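Courses > Rooms and Linen > Unit 5 > Handout: The Bedroom, from the Door Inward

Unit 5. The Bedroom, from the Door Inward
Handout to go with the practical session
Prepared by Daichi Noguchi
Revised 17 August 2025

Welcome back, everyone, and thank you for the patience you showed last time with the fitted sheets. I know it felt like a lot of folding for one afternoon. This unit is gentler on the back, I promise, though it asks more of your eyes. We are going to take an ordinary bedroom in an ordinary rental and bring it round to the point where a guest could open the door, set down a suitcase and feel looked after.

Please read this through before you come in. You don't have to memorize it. I would much sooner you arrived with a few questions written in the margin, and if the margin isn't big enough then use the back, plenty of people do.

1. Standing in the doorway

Before you touch anything, stand still in the doorway and look. Give yourself a slow breath or two. When I started at the Hestari, which was a small place with 14 rooms and very steep stairs, my supervisor used to hold me back by the sleeve because I would go charging at the bed with my arms full of linen. She was right to do it. You will only see the room the way the guest sees it once, and after that you're too close up to notice that the lamp is crooked or that there's a sock behind the door.

Look at the floor first. Anything lying on it has to come up before the bed is made, or you will be stepping around it for the next quarter of an hour, and a duvet cover trailing across a floor picks up everything there is to pick up. Then look at the flat surfaces, then the walls, then the bed. The bed always shouts the loudest, and it can wait its turn.

Open the window if it opens. If the weather is foul, open it anyway for as long as you can stand it.

2. Bags, wrappers and what to do with them

We talked in Unit 4 about the trash can, so I won't go over liners again. What I want to cover now is the loose bag, the one that has been left on the floor or next to the bed. Guests leave a surprising number of these. Some are carrier bags, some are the thin see-through kind that new pillows and blankets come in, and some are simply trash bags that never made it as far as the can.

The rule in this course is that no bag gets squashed down by hand. Pick it up by the top edges, well clear of the bottom, and let it hang for a moment so you can tell from the weight whether there's anything inside. Use both hands, one at each side, and keep it away from your legs. If it has something in it, open it up and look in before you decide anything. I have found a phone charger, a child's shoe and, on one memorable morning, a pair of very nice earrings wrapped in tissue. All of those went in the lost property drawer with a note, and the earrings were claimed the same week.

If the bag is empty and clean, fold it flat and put it with the packaging. If it's empty and sticky, it goes out with the trash. If you can't decide whether something is trash or belongs to the guest, treat it as the guest's and leave it on top of the nightstand where it can be seen. This applies to stayovers and checkouts alike, and I would ask you please not to make an exception just because you're in a hurry.
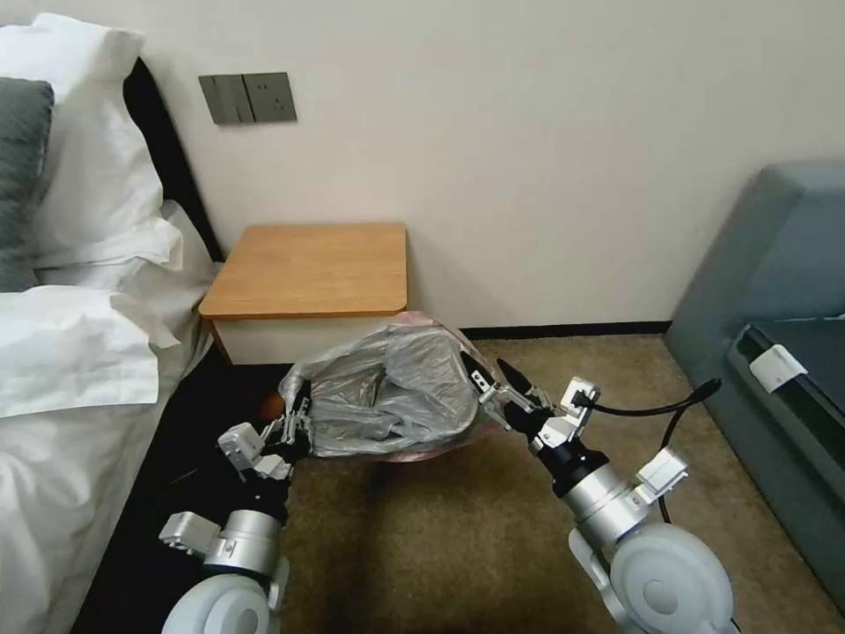 Once the floor is clear, go on to the space between the bed and whatever stands next to it. This is the part of the room that gets missed more than any other. It's narrow, it's usually in shadow, and on a dark floor you can look straight at a bottle top or a hair tie and not see it. Crouch down. Bring your head to the height of the mattress, and use the light on your phone if you need to. Run the crevice tool along the join where one kind of flooring meets another, as that's where the crumbs settle, and then along the baseboard. A dark baseboard shows dust along its top edge as a pale line, and you'll feel it under a fingertip before you see it.

3. The nightstand

A nightstand is a small thing, but the guest will have their face beside it all night long – and if it's dusty, they'll know. Clear the top completely. Wipe with a damp cloth, then straight away with a dry one, following the grain if it's wood. Don't forget the front corners. Where they're rounded, the cloth tends to skate over them, so wrap it around your finger and follow the curve.

White fronts and sides need a second look from low down. Marks from shoes and vacuum heads collect near the bottom, and you won't see them standing up. A little dish soap on a soft cloth will shift most of them. Please don't reach for the scrubbing sponge! We lost the finish on a whole row of nightstands at the Hestari that way, and I'm sorry to say that some of those were mine.

Put back only what belongs. In the course flat that means the lamp, if there is one, and the card with the Wi-Fi code. Leave the rest of the top free. Guests want somewhere to put their glasses, their book and a cup of water, and they'll be glad of the room.

4. Switches and outlets

The plates beside the bed are touched with warm hands, in the dark, by every guest who stays. They're cleaned with a cloth that has been lightly dampened and wrung out hard, and nothing is ever sprayed onto them. Spray goes on the cloth, and the cloth goes on the plate. Around the outlet holes, use a dry cloth only.

While you're there, try each switch. If a light doesn't come on, write it on the sheet with the room name and say which switch it was. "Light broken" isn't much help to the person who has to come and fix it, and Fragkou, who handle the electrical work for us, charge for the visit whether they find the fault or not.

Check the wall as well. On plain pale paint you may see a gray smudge around the switches or at pillow height. Try a barely damp cloth first, with light pressure, and stop if the paint starts to look shiny.

5. The bed

Now we can let the bed have its say. You already know how to strip it and how to do the corners, so I'll only go through the dressing.

Shake the duvet out from the foot end. Hold the two bottom corners, lift and let the air go through it, and then lay it down so that the same amount hangs on each side. A white duvet is very honest about creases, so smooth it from the middle outward with the flat of your forearm, which covers more than your hand does. If the cover has been in a tight stack in the closet, you may have fold lines that won't smooth out. A light mist of plain water and a few minutes' rest will do a good deal.

Check the side that faces the wall or the nightstand. It's easy to leave a fold hanging there, because you tucked from the other side and couldn't see it. Walk around. If you can't walk around, lean over and feel with your hand.

Pillows stand upright against the headboard with the closed end of the case facing the door. Plump them by pushing in from both short sides and then giving them one good shake. With a dark headboard, look for lint before the pillows go up. A rubber glove, slightly damp, will gather it faster than any brush I've bought, and I have bought several, including the Donetti one that I was so pleased with.

Cushions go in front of the pillows, and they come last. Soft, textured covers hold on to hair, so go over each one with the lint roller, both sides. One cushion is placed in front of its pillow and leaned back a little. I don't ask for the chop in the top. I know it's fashionable, and if you work for Hunder someday they will want it, so do learn how. Here we leave the cushion as it is.

6. Leaving the room

Go back to the doorway and look again, in the same order as before: floor, surfaces, walls, bed. Close the window if you opened it. Take your caddy, your cloths and every bag you brought in with you, including the one you've got hanging off the door handle, because I find those too.

Timing. Please don't worry about speed yet. In the June group the first attempts at the whole room took 41 minutes on average, and by the end of the course everyone was well under that without my having said a word about it. Work in the right order and the minutes will look after themselves.

To do before next session

Read pages 1 to 5 of the linen booklet again, paying attention to the washing labels.

Choose a bedroom at home, yours or someone else's if they'll let you, and stand in the doorway. Write down the first things you notice, in the order you notice them. Half a page is plenty.

Bring your lint roller, your rubber gloves and two cloths, one for damp work and one for dry. If you've mislaid your course folder, ask at the desk for item 391 and they will print you another.

We'll start with your doorway notes, so do have them handy, and then we'll go on to closets and drawers.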